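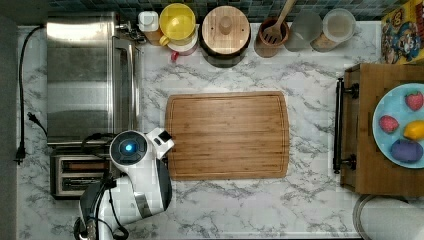 Figure 4.1. Bamboo cutting board with juice groove on a marble countertop.

Unit 4: Bamboo as a Raw Material
Reading for this unit: course pack, sections 4 and 5. Bring the density worksheet on Thursday.

4.1 Plant structure

Bamboo is a grass. The stem, called a culm, is usually hollow and is divided by solid plates at the nodes. The length between two nodes is the internode. Unlike a tree, a culm has no cambium and does not get thicker with age. It comes out of the ground at close to its final diameter and reaches full height in one growing season. What changes over the next few years is the wall itself: the cell walls thicken, lignin builds up, and strength rises.

Harvest age therefore matters more than culm size. Most structural culms are cut between three and five years. Younger culms shrink badly in drying. Much older ones turn brittle.

4.2 The culm wall

In cross section the wall shows bundles of fiber set in softer ground tissue (parenchyma). The bundles are small and tightly packed near the outer skin, larger and farther apart near the inner face. Density and stiffness fall from outside to inside. Two samples taken from the same internode can give very different test results, so always record the radial position.

There are no rays. Sap moves lengthwise with ease and sideways hardly at all. Preservatives follow the same rule, and the waxy outer skin blocks them almost completely.

4.3 From culm to board

The usual sequence:
1. Crosscut the culm to length.
2. Split it into strips.
3. Plane off the outer skin and the inner layer.
4. Boil or steam to remove starch and sugars.
5. Dry to the target moisture content.
6. Sort by color, apply adhesive, press.
7. Sand and finish.

Step 4 also sets the color. Plain boiling leaves the strips pale. Pressurized steaming breaks down some of the sugars and turns them brown — this is called carbonizing in the trade, although no charcoal is formed. Longer steaming gives a darker strip and a softer one.

Strips may be laid flat (wide face up) or on edge. Flat-laid panels show the nodes clearly as short bands across the strip. Edge-laid panels show narrow lines and much less of the node. 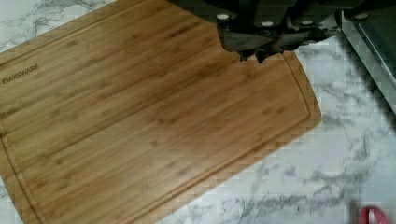

Figure 4.2. Parallel strips and darker nodes in a bamboo board. Brand mark: OAKSWARE.

4.4 Moisture

Bamboo gains and loses water with the air around it, as wood does. Movement along the strip is very small. Movement across it is larger, and a panel held at its edges may cup. Solid panels should rest in the room where they will be used before fitting.

4.5 Worked values

Use the Jemau sample set. Batch 321 is untreated, batch 1337 is carbonized. Each specimen is 200 mm long. For the bending test, load at midspan and stop at 2000 N if the specimen has not failed. Report the span, not the specimen length, in the stiffness formula.

4.6 Terms to know

Culm, node, internode, parenchyma, carbonizing, radial position, cupping.

Problem 1. Explain why end-soaking a fresh culm works better than brushing preservative on its skin.

Problem 2. A strip is planed only on its inner face. State how its mean density compares with that of the full wall, and why.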